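Notebooks > Plimel > Bench log > Desk sorting

19 May 2020

Brushes and pens bench, wooden table, board 4. Just me this morning, Saoirse Hanrahan in after lunch. Writing this fast before I forget.

Aim for today — settle how the pen holder gets filled. Last week's notes say "upright, tidy" and that's it. No use to anyone. Tidy how?

Holder is the clear one. Good for seeing what's in the bottom, bad for finding the rim against a white board. Kept losing the edge when the lights were up. Lights down a bit = better, the corners show. Leave them there.

Brushes first. Black handles, tan bristles. Rule as of today: bristles UP, always. The Calimlim sheet has it the other way round for brushes and I think that's just a mistake somebody copied from the pencil line. Bristles down they splay against the floor of the holder and you get a bent tip by the end of the week. Have crossed it out on the sheet and initialed it.

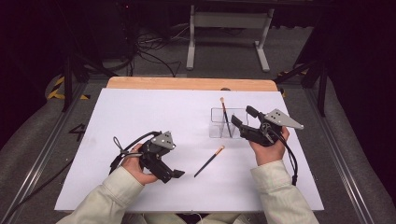
Start layout matters more than I thought. Brush laid square to the board edge is easy, brush on the diagonal you have to turn it on the way up or it clips the rim. Doing both from now on, alternating. Holder not taped down — tried tape, it left gum on the board and took 10 minutes to get off with the Zeto wipes. Never again.

Ran 40 before lunch, 40 after. So 80, plus the 33 from yesterday makes 113. Tally is on the back page of the Donum binder, please add to that one and dont start a new tally.

Pencils are a pain. Narrow, light, they slump to whichever side they like. Saoirse wants them all standing straight. I say a lean is fine so long as the foot is on the floor of the holder and the top clears the rim. We left it at: lean OK, lying across the top not OK. If it lands across the top pull it and go again, dont nudge it.

Also mixed loads (pencil + something black and thin) are harder to check by eye, the black one dissapears against the dark behind the table. Look from the side before you log it.
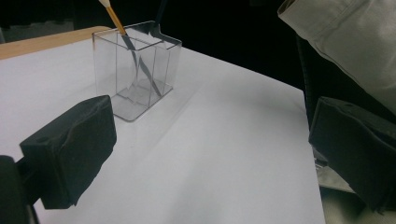 To do

- Rewrite the Calimlim sheet, brushes bristles up, pencils either way
- Wipe the board, pencil dust gets everywhere
- Sharpen nothing!! blunt ones only, Saoirse's been poked twice
- Ask Plimel side if they want erasers in the set or not
- Second clear holder, same size, in case this one cracks
- Try the holder nearer the middle of the board tomorrow, see if the reach is any nicer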